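The inventory of the Plodholm house began on a Friday in May and was expected to take two days. Mariann Kun had been given a form with 632 numbered lines and a pencil. The form had been drawn up by Rizzi, the lawyer, who had never been upstairs.

She started in the back bedroom. Method was as instructed: begin at the door, proceed clockwise, enter each item once, assign a condition from A to E. Clothing was to be entered singly if wearable and by the bag if not. Bedding was to be entered as a set.

The bed took longer than the wardrobe. Line 325 was the blanket, plush, cream ground with gray and purple leaves, red border, gold piping. Line 326 was the bolster, pink, small flowers, same piping. She wrote "set" against both and drew a bracket. Then there was the hat, which was on the blanket and belonged to neither line.

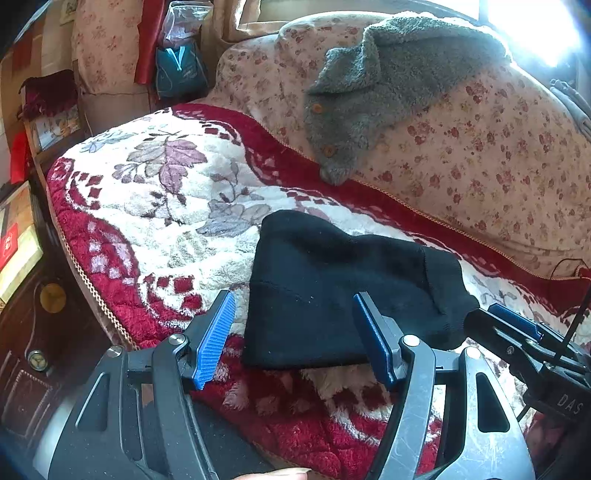

**Vosico Estate Services — Household Contents Section**

Knit hat, black, folded brim. She turned to the clothing pages, where hats had 19 lines, all of them filled from the hall closet. She turned back. The form allowed an item to be entered under the room in which it was found, provided the section head initialed the change.

The section head was Brittany Leclerc, who was downstairs with the plates.

"Is it wearable?" Brittany called up.

"Yes."

"Then it's clothing."

"Clothing is full."

There was the sound of a plate being set on another plate. "Give it a B and put it with the bed."

Mariann wrote the hat on line 327 and considered the B. A meant unused. B meant used, sound. C required a defect, and the defect had to be named. She ran the brim between finger and thumb all the way around and found no hole and no dropped stitch. At the inside of the fold was one gray hair, four inches long.

The form had no line for it. Lever, who had trained her, held that anything under a dollar and smaller than a button was dust and should be treated as dust. She had followed this rule in 60 houses.

She folded the brim down over the hair, as it had been, and wrote "B" and then, in the remarks column, "complete."

Brittany came up at four to initial the page. She read down it with the pencil, stopped at 327, and looked at the hat.

"Complete how?"

"All parts present," Mariann said.

Brittany initialed it. They went on to the curtains.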